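3.2 Setting and household objects

The study looked at what people put down on a shared table in the course of an ordinary working day, and how long those things stayed where they were put. We chose a single room on the upper floor of the Nundia building, used by a changing group of staff for small repairs, parcel wrapping and the sorting of post. The room had been in use in this way for some years before we began, and no furniture was bought or moved for our purposes.

Earlier work on clutter has mostly dealt with kitchens and private desks. Nouri and Kurek argue that a desk with one owner settles into a pattern which the owner can describe from memory, even when it looks untidy to a visitor. Shared tables behave differently. An object left by one person becomes an obstacle for the next, who may move it a short way without knowing what it is for. We use the term "drift" for this kind of movement and keep it apart from tidying, in which an object is returned to a known place.

Observation began in October. Visits were made in the morning, at midday and shortly before the room was locked, and on each visit the observer wrote down every object on the table, its nearest neighbour and the side of the table on which it lay. Henryk Kurek and Urszula Nowicki shared the visits between them. Over the whole period they made 444 visits and 2,010 entries. Where an object could not be named with confidence it was entered under a general heading such as "container" or "small metal part", and Elżbieta Żak went through these entries with the staff every Friday. Of the doubtful entries, 20 could not be settled and were left out of the tables.

We grouped the objects into 5 classes: tools, fixings, wrapping materials, cables and personal items. Drinks and food were recorded in the first week only, as the staff agreed to keep them outside after a spill on the post tray. Personal items were rare on the table itself but common on the chairs and the floor, and these were noted separately.

3.3 The table and its edges

The position of an object relative to the edge mattered more than we had expected. Round items such as tape were seldom left near the front, where they could roll, and tended to collect at the left-hand side together with cables. Flat and clear plastic pieces were the most likely to be overlooked during tidying. Several of the staff told us they had simply not noticed them against the pale wood (Figure 2).

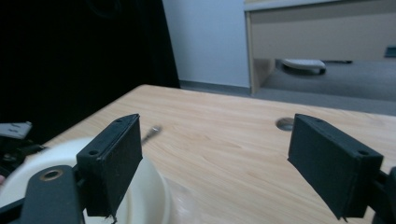 Figure 2. Part of the tabletop, with the round grommet hole towards its right side and a black curtain behind.

Small fixings drifted further than any other class. A screw set down beside the job it belonged to was often pushed aside by the next parcel, and by the evening visit it might be at the opposite end. Marciniak suggested a shallow dish for loose fixings, and one was tried for the last part of the study. It was used well in the mornings and much less later in the day, when people were in a hurry to clear up. The dish also drifted.

Cables showed the reverse pattern. Once placed they were hardly touched, and on many visits the entry for a cable was the same as on the visit before. Staff described them as belonging to someone else, although when Nowicki asked around, no owner could be found for a good share of them. We return to this in Section 4, where the cable entries are compared with those from the post tray.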